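Category: Open days & visits
2 min read

Re: [members] Clirine open day - worth the trip?

August 28, 2021

On the train so excuse typos. Short answer yes, go.

Benvinda Paiva wrote:
> Did anyone get to the Clirine demo? Thinking of taking the
> April group next year but it's a long way for a lot of slides.
> Is there anything running, and can you get near it?

Hardly any slides. Ten minutes from the Van Wyk people on the Clima line, then straight onto the floor. You stand right up against the benches. Ask about the gripper pads - they had loads to say, I didn't write half of it down.

Entry is free, parking isn't. Hall holds 330 and it was busy by mid morning, so get there early. The Plastico stand was packing up when I left, missed it completly. Sorry to whoever asked me for the brochure.

Best bit for me was the two arm bench. Both arms share one small floor and work the same set of gold pieces, and I stayed far too long. Chap running it says they want 1,000 goes logged before they change the layout. He was happy to take questions, even daft ones (mine).
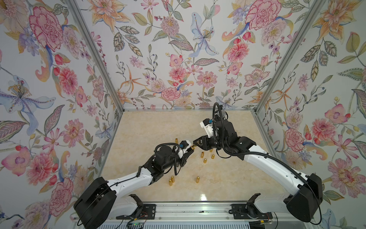
Two arm bench, grippers nearly touching over the gold cylinders.

Loved the wallpaper by the way. Want it for my hall.

Benvinda - for a group you need to book ahead, they do a seperate slot. Will dig out the email adress tonight. Tunnel coming up, more later.

Contact the list owner | © members list archive | Back to top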